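2019-08-28

Sturley bench, screw sorting + driver inventory. Writing this down before I forget, sorry for the shorthand.

Started with the drawer under the Hasden cabinet. Everything in there loose: bits, hex keys, two dead tape measures, a lot of orphan screws from the Skumudholm shelving job back in January. Tipped it all on a towel. Total count of loose fasteners 479, of which 467 usable, rest stripped or bent and gone in the scrap can. Did the count twice because Jolien is going to ask. Same number both times.

Sorted by head first, then length. Should have gone length first, the short ones hide under everything. If anyone redoes this: length, then head, then thread. The M3 and M4 look the same at the end of a long afternoon and I had to re-do one whole cup.

Cups are the old yogurt ones, lids labelled in pencil. Pencil smudges. Marker next time.

Drivers. Pulled every driver we own out of the drawer, the roll, the coat pockets. Worst finding: the two medium Phillips are both rounded at the tip, one of them badly. They cam out on anything tight, which explains the chewed heads on the Skumudholm brackets. Took both out of use, tape around the handle. Do NOT put them back in the roll. Jolien Van Acker wants one kept as a paint can opener, fine, but it gets a stripe of red paint first so it can't sneak back.

Flat blades are better. One has a nick in the corner, dressed it on the fine stone, square again. Long passes, light pressure, cool the tip in water every so often. Checked against a new slot screw, seats full width. The stubby is ok. The little jeweler set is missing its smallest, has been for ages, not chasing it.

Kuipers order: two medium Phillips, one spare roll, a box of the 40 mm screws (we have hardly any of those left, everything else is fine). Put the order sheet on the clip by the door. Not sent yet, want Jolien to look at it first.

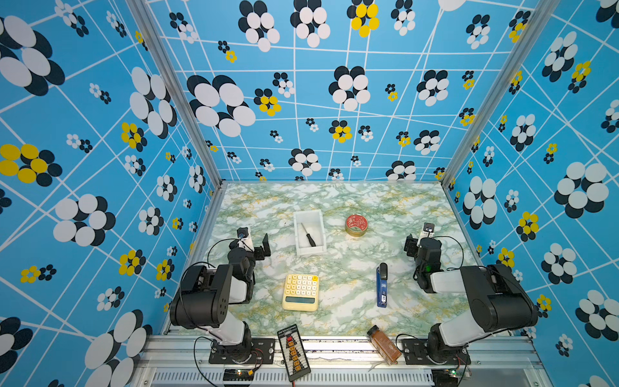 Tray rule, new as of today. One tray per job, the driver lives in the tray while the job is open, and goes back in the roll when it closes. I was losing more time to looking for drivers than to using them. On the marbled top it's the white rectangular tray, toward the back, with the black-handled screwdriver lying in it on the diagonal. Diagonal is fine by me, the handle is easy to grab by feel and it doesn't roll off anywhere. What I don't want is the driver next to the tray. Next to the tray means it's on the floor by lunch. Same goes for screws: in a cup, cup in the tray, never straight on the surface, the pale green and white pattern eats small bright screws, I lost an M3 on a similar piece of it last week and found it with my sleeve.

Tried a scrap of rubber mat in the bottom of a second tray to stop the rattle. Works but holds dust and filings, and then the filings get on the blade. Took it out. Maybe felt, glued down? Low priority.

Tray sizes: the long ones take a full length driver flat, the short ones don't, handle sits up on the rim and tips out if you bump teh bench. Short trays = bits and cups only. Wrote it on the shelf edge.

Handles. Wiped all of them with warm soapy water, dried, no solvent. Somebody used solvent on the green one at some point and it has gone sticky for good. Shafts got a wipe of light oil, then a dry rag, otherwise it ends up on the work.

Still to do
- finish the wood screws (one cup, mixed, behind the vise)
- new labels, marker
- red stripe on the bad Phillips
- ask Hasden for a replacement drawer runner, left side drags and I've stopped being polite to it
- roll needs a stitch at the third pocket, thread is in the tin

Jolien has the roll tomorow for the door hinges. It went out complete apart from the two Phillips, list is pinned inside the flap. Check it against the list when it comes back.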